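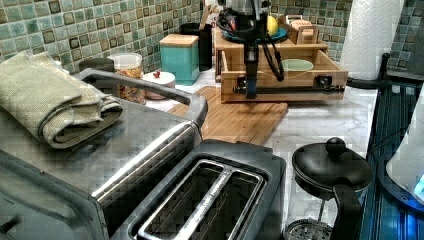

Towel on top of toaster oven, yes or no?
Posted in Small Kitchens

yskoryk
Good evening to all. My counter is marble and it is not long. The toaster oven and the toaster stand side by side, with the French press next to them. For the kitchen towel I have no hook, so I keep it folded on top of the toaster oven. My wife says this is dangerous. What do you think?

gendham50
Your wife is right. The top gets very hot. Screw a hook into the side of a cabinet and finish with it.

Myroslav Onyshchenko
I do not fully agree. If the oven is off and cool, it is only a shelf. I did the same for 14 years and I take the towel away before I cook.

gendham50
And the one Saturday you forget?

Myroslav Onyshchenko
Fair. But I would ask first about two machines for bread. Does the oven not make toast?

yskoryk
It does, but slowly. The toaster stays! At the back I also have the cutting board, the jars and the wooden box with a drawer, so there is not much free place for a towel.

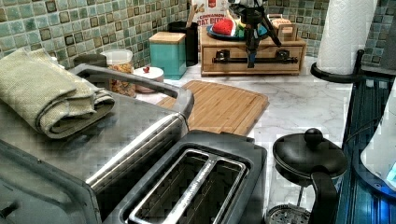 Re: Towel on top of toaster oven, yes or no?

irnilum
Stand the cutting board up against the tiles and you win its whole place. The towel can lie there.

yskoryk
Thank you, I will try the board first. About the hook I must ask the landlord.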